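Noltdale Makers Board > Repairs > Gears, belts, small parts
Thread: white spur gears, can I mix tooth shapes?

plarkfan34
Rebuilding the feed on an old Droler label printer. Need a small gear and a bigger one to run together. Dug two out of the parts drawer, both white, both spur. No markings I could find. Will they mesh or am I wasting my evening

geartrain_deb
Pic? Tooth shape matters more than diameter here.

plarkfan34
ok got them on the gray bench
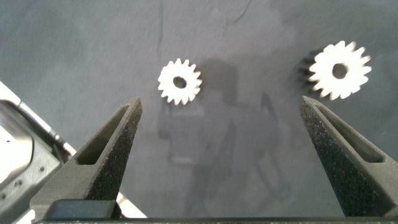

small one on the left, big one upper right

Havent tried them on the shafts yet.

geartrain_deb
Yeah those don't look like a pair to me. Small one has short squarish teeth, big one's are pointed. Even if the spacing is close they'll ride on the tips and chew each other up.

oldbench441
Disagree a bit. Label feed is slow and light load. I ran a mismatched pair in a Plarkitz unit for 2487 labels before it even got noisy. Try it.

geartrain_deb
And then it got noisy — so it was wearing. Do the module check first. Outside diameter divided by (teeth + 2). If the two numbers don't match, stop there.

plarkfan34
do i count teeth by eye? keep losing my place lol

geartrain_deb
Sharpie dot on one tooth, go around till you hit the dot. Calipers across the tips for the diameter. And measure the bores while your at it, a sloppy fit on the shaft will do as much damage as bad teeth.

oldbench441
Bore you can sleeve. Bit of brass tube, done.

D. Ní Mhurchú
Check the width too. Big one looks fairly thick from the side, cant judge the small one from that angle. A narrow gear wears a groove in a wide one.

plarkfan34
hadnt thought of width. calipers are at work, will measure tmrw

athumani_spares
If neither works, the Athumani mixed bag is what I use, 425 pieces, mostly small stuff. Sort by module before you put it away or you'll never find anything

oldbench441
Still say just try it

geartrain_deb
Post the numbers when you have them.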